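About Kolell

Kolell is a small company that makes measuring amplifiers for laboratories and repair shops. Åsmund Lunde started it with two colleagues, after many years of building such circuits at home. Our first product, the Melis preamplifier, has a bandwidth of 258 kHz and runs from two batteries.

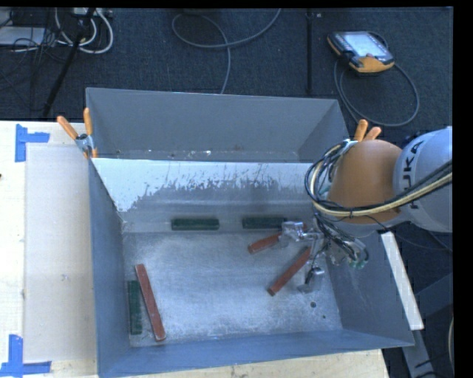

Can I order a Melis with a different gain?
Write to us before you order, and we will change the resistors and calibrate the unit again.

Every unit is tested by hand — also the cheap ones — and comes with its own measured curve on paper. We are closed for holidays in July.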